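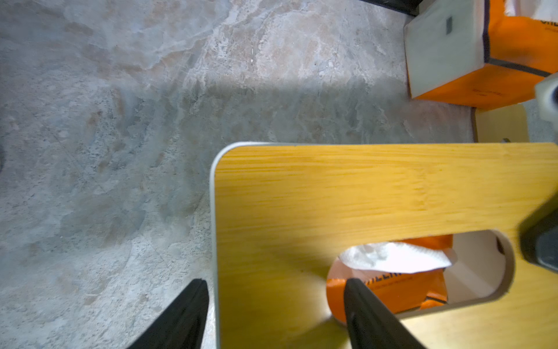
## Unit 5: Planning the equipment budget for a manipulation cell

Lecturer: Cornel Roman. Lab contact: Ionuț Dumitrescu. Mon 10 January

The arm is the line everyone prices first. For this unit, price it last. Start from the task list, then the parts the gripper must handle, then the fingers, and only then the arm.

**Task parts.** Boards with slots and cutouts are cheap and wear quickly at the cut edges. Budget them as consumables — 40 per teaching year — and keep them off the capital sheet. Soft goods such as tissues go on the same line.

**Fingers.** Tapered fingers reach into a narrow slot; wide pads do not. Order 9 spare pairs with the gripper. Stasum and Chiriac both quote fingers separately, so check that the mounting pattern matches before comparing prices.
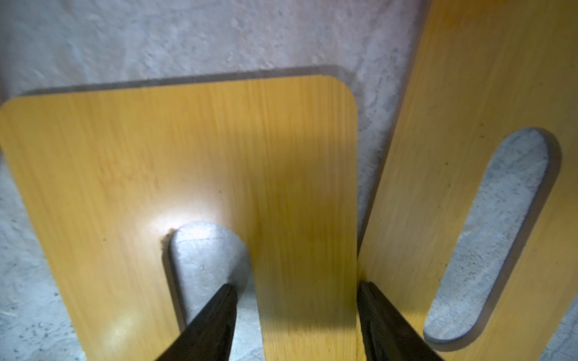 Measure the narrowest opening on every part and write it on the request form next to the finger width. A form without both values goes back to the group.

**Wrist camera.** Include the cable, the bracket and one replacement lens cover. The Pradis quote for this set is 1,908, tax excluded.

**Timing.** Orders placed after May fall into the next budget year.

*Exercise:* draft a one-page budget for the Cikeck cell. Separate capital, consumables and service, and state which line you would cut first.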